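3.2 Legibility of secondary panels

The front panel of a carton is designed to be read from a shelf. The remaining panels carry most of the text that a buyer may need — ingredients, directions, warnings, the maker's address — and are read at arm's length or closer, if at all. In this section we consider only these secondary panels.

The sample consisted of 151 folding cartons bought in Nasora in February from chemists and general shops. Cartons whose print had been damaged in handling were replaced with a second copy of the same product. For each carton we recorded the height of the lower-case x, the space between lines, the line length in characters and the contrast between ink and board. Measurements were made on a flat scan after the carton had been opened out along its glued seam. Where a panel used more than one type size, the smallest size set as continuous text was taken.

Line spacing proved a better guide to reading time than letter height. Readers given panels with tight spacing lost their place more often when moving from the end of one line to the start of the next, and the effect grew with line length. Narrow panels were partly protected from this, as their lines are short, but they brought a separate cost: words were broken more often, and lists of ingredients ran on without any visual break between entries. The Bodnár spacing index, which divides line spacing by x-height, accounts for the first effect but takes no notice of the second. We therefore report broken words separately (Table 6).

Contrast mattered less than expected within the range sampled. Dark text on a pale tinted board was read as quickly as dark text on white, provided that the tint was even. Patterned grounds were slower in every size band, and are treated in Section 3.4.
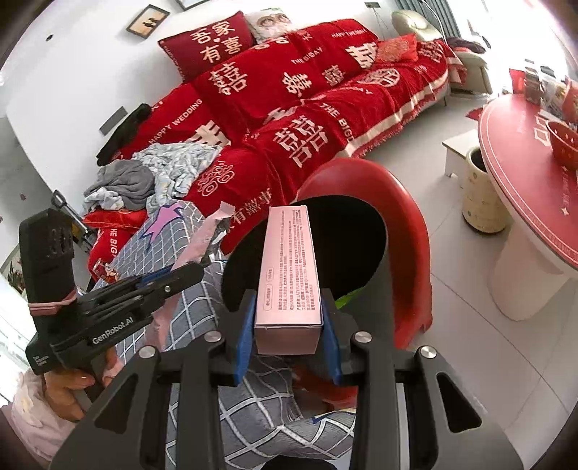

Figure 3. Narrow panel of a pale pink carton, with small dark text set in dense blocks.

Panels of this type were placed in the dense group, defined by the share of panel area given over to text blocks. The Galon method counts the white space between blocks as part of the text area; the Sirko method leaves it out. We follow Sirko, as the gaps between blocks were used by readers as landmarks when searching for a named item. Under the Galon method several cartons would move from the dense group to the middle group, but the order of the groups by reading time would not change.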